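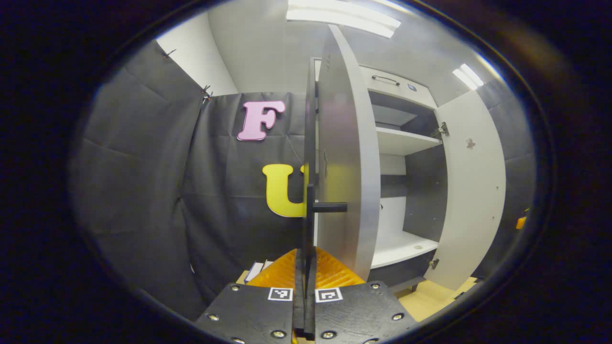 Household tips: getting the house ready for when your fixed rate ends

Our fixed-rate mortgage with the Kandpal runs out in August, and the new payment will be £194 a month more than the old one. I opened the letter standing up, read it twice, and then put the kettle on and sat down with it properly. We had known it was coming, of course, but seeing the figure in print is a different thing. Several of you have written to say you are in the same boat, so I've put together the household jobs we have been doing to make room for it. None of them is clever, and I'm not a financial adviser, so do speak to one if you are worried about your own loan.

Start paying the new amount early

If you can possibly manage it, begin living on the higher payment before you have to. We set up a standing order for £194 into a separate savings account, going out the day after payday, and we've left it alone. It shows you very quickly where the pinch will come (in our case it was the food shop, which I could have guessed) and you end up with a little cushion when the real thing starts. Do check whether your account pays any interest. The one we'd had for years paid next to nothing, and it took me one evening and a pot of tea to move to a better one.

Find the letter with the end date on it

I know how that sounds, but ours was in a folder marked "Boiler". Write the end date on the kitchen calendar, and then make another note 3 months ahead of it, when you want to be looking at new deals. Lenders differ in how far ahead they will let you book a rate, so ring and ask. While you are on the phone, ask what the early repayment charge is and whether you can overpay without setting it off. Jot down the answers along with the time you rang – I use the back of the envelope the letter came in and staple the two together.

One drawer for money papers

We emptied the second drawer down in the kitchen, the one with the birthday candles and dead batteries, and gave it over to bills. Anything with a sum of money on it goes in there on the day it arrives. Once a month I sort it with a mug of something beside me, and it takes 15 minutes. Before the drawer, it took most of an evening and a certain amount of shouting up the stairs.

Go through the direct debits

Print the list off if you can, or copy it out by hand, and go down it with a pencil. Put a tick for keep, a cross for cancel and a question mark for anything you don't recognise. We had a question mark against something called Remance, and after a good deal of head-scratching it proved to be cover on a washing machine we no longer own. That was £61 a year going out of the door! Ring the company before you cancel at the bank, though, in case there is a contract or a notice period.

Shop from the cupboard first

Before you write the list, look at what you've got. I do this with the pantry door propped open and a pencil behind my ear, and I plan two suppers entirely out of what's there. Lentils, the end of a bag of rice and a tin of tomatoes will feed us all very nicely with an onion and a bit of cumin. The Sillcombe market is good for vegetables late in the afternoon, when the stallholders would sooner sell a tray of peppers than carry it home. Roast the lot and freeze them flat in bags.

Keep something back for treats

Please don't cut everything. We tried that the winter before last and by February we were all thoroughly fed up and ordering takeaways. Now there's a jar on the windowsill for loose change and the odd fiver, and it pays for fish and chips by the river or a trip to the pictures.

Next month I'll be going through the boiler folder, which now has only boiler things in it, and sharing what I've learned about bleeding radiators without ruining the carpet.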